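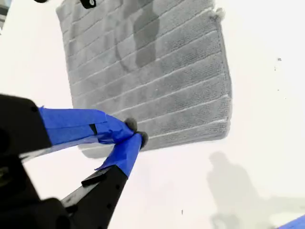
Detever gray microfiber cloth, pack of seven: my review after one summer

I bought these cloths in June, when my old cotton rags became too thin to use. The pack cost less than two good sponges, so I did not expect very much. I have a small kitchen with white counters, and I wanted one kind of cloth for wiping, drying and dusting.

The fabric is fuzzy and quite dense, with pale raised lines that divide it into wide ribs. I like these ribs very much. When I wipe bread crumbs, they stay in the cloth and do not travel to the other end of the counter. On the glass door of the oven the result is less good. I need to go over it a second time with a dry cloth, or there are stripes.

For drying dishes it is fine. One cloth is enough for the plates of two people, and after that I hang it on the oven handle. It becomes darker where it takes water, so I can easily find the dry part and continue with that.

How it feels in the hand

The cloth is soft and it folds without effort. If you pick it up in the middle, it hangs in thick, soft folds and is easy to hold. My neighbor Despina Bošković has painful fingers and does not like stiff towels, so I gave her one to try. She kept it. The loops can catch on rough skin, and for me this is a little unpleasant in winter.

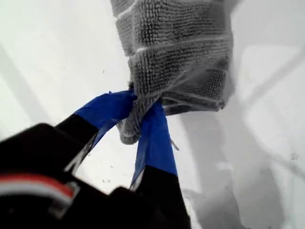
Washing

I wash them warm with no softener, together with the kitchen towels. In the first wash they left gray lint on a white shirt, so please wash them alone the first time. The size stayed the same. The narrow hem is still straight on most of them, but on one cloth a small tuft came out near the corner. I cut it with scissors and it did not become worse.

Compared with Cono

Before these I had the Cono cloths, which are thinner and smooth. Cono is better for windows and for my glasses. Detever is better for anything with crumbs or a lot of water. If you have mostly glass to clean, I would not change.

Good: soft, takes much water, holds crumbs well.
Not so good: lint in the first wash, stripes on glass, edges could be sewn better.

I give four stars of five. I will buy the same pack again, but I would like to have it in a second color, to keep one only for the bathroom.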